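Last updated: October

Notes on the towel grasp planner rewrite. Mostly about timing, a little about masks. Internal name for the stack is still Predine.

Old pipeline: segment cloth, fit a height map, pick the highest point, plan, go. It worked with one towel. With two towels, the segmenter would merge them whenever the gap got narrow in one of the views, and both arms went for the same peak.

Itzel Carrillo's fix was to stop asking for instances at all. We now predict a dense grasp score over the cloth pixels and let the arm assignment step decide who gets what. The merge problem is still in the mask. The planner no longer cares.

Assignment is a small cost matrix: reach distance, wrist flip penalty, and a term for elbow clearance between the two arms. It's solved exactly. No learning in it and I don't plan to add any.

The clearance term is computed on swept capsules, padded 18 mm. Smaller padding got us protective stops on real hardware even when the sim said we were clear. Apolinar Cuautle traced that to the cable loop on the arm, which wasn't in the URDF. It's now a capsule too.

Latency. Full perception plus plan was 187 ms on the lab machine. Almost half of that was copying point clouds between processes. Shared memory ring buffer, fixed slots, no serialization. Boring change, biggest win of the month.

Another thing that bit us: clock skew between the camera driver and the arm controller. The height map was right, the transform was stale, and the gripper closed 21 mm to one side of the fold. Looked exactly like a bad grasp score. We retrained once before anyone checked the timestamps. My fault.

There's now a hard check. If the cloud stamp and the joint state stamp disagree by more than one control period, the plan is thrown out and logged with a reason code. Please don't downgrade it to a warning.

Training set for the score head is 3000 grasps, all crumpled starts. Flat starts were dropped — the model learned that edges are good and then chased every thick roll as if it were a hem.

Rafsan Bhattacharjee asked why not predict the whole folding policy end to end. We may. For now I want to be able to replay a failure and say which module was wrong.

Replay tool is called Tralldale. It takes a log, reruns any stage with new weights, and diffs the chosen grasp against the recorded one. Isauro Cortés wrote the viewer. It needs a better timeline widget.

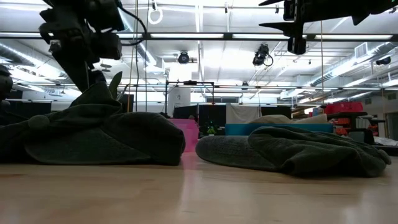
Next on my list is regrasp. The planner currently treats a missed grasp as a fresh start and discards the previous score map, so it can choose the same bad point again. I'm testing a decay mask around the last attempt.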